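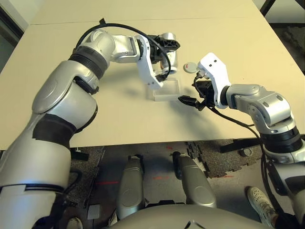

Mulugeta Degefa thought I should just throw the thing out, the little disc with the red mark on it, and he told me so before I'd even gotten my coat off. It was clutter, he said, and clutter on a table spreads like mold.

Well, I wasn't throwing it out! I'd come 547 miles from Callelham with one suitcase, and my aunt's table was the only thing in that whole place I cared about. It's beige, it's plain, you'd walk right past it at a yard sale. But she did all her fixing on it, and she never let anything sit there that didn't have a job.

So what was the job? A small clear block and a small white disc, that's all she left me. Her note said, "Put the one where the other goes." (Thanks, Aunt Hailu. Very helpful.)

I started with the block. I held it up to the window, I looked through it at Mulugeta, who did not improve. I set it down flat and the edges lit up, and I slid the disc under it, then on top, then beside it. I tried that for most of an evening while he ate crackers and told me a man in Sturnow would give me 800 for the table and I could be home by January.

"It's not for sale," I said.

"Everything she owned was for sale. You should've heard her on the phone."

I hadn't heard her on the phone, though, not in 3 years, and I think he knew that, because he got quiet and passed me the crackers.

Around midnight I gave up and went to wipe the table down, the way she used to, long strokes away from you. I picked the block up in my left hand and the disc in my right. Then I put them back, and without thinking about it at all I'd switched them.

Something under the tabletop clicked.

Mulugeta put down his cracker. "Do that again," he said.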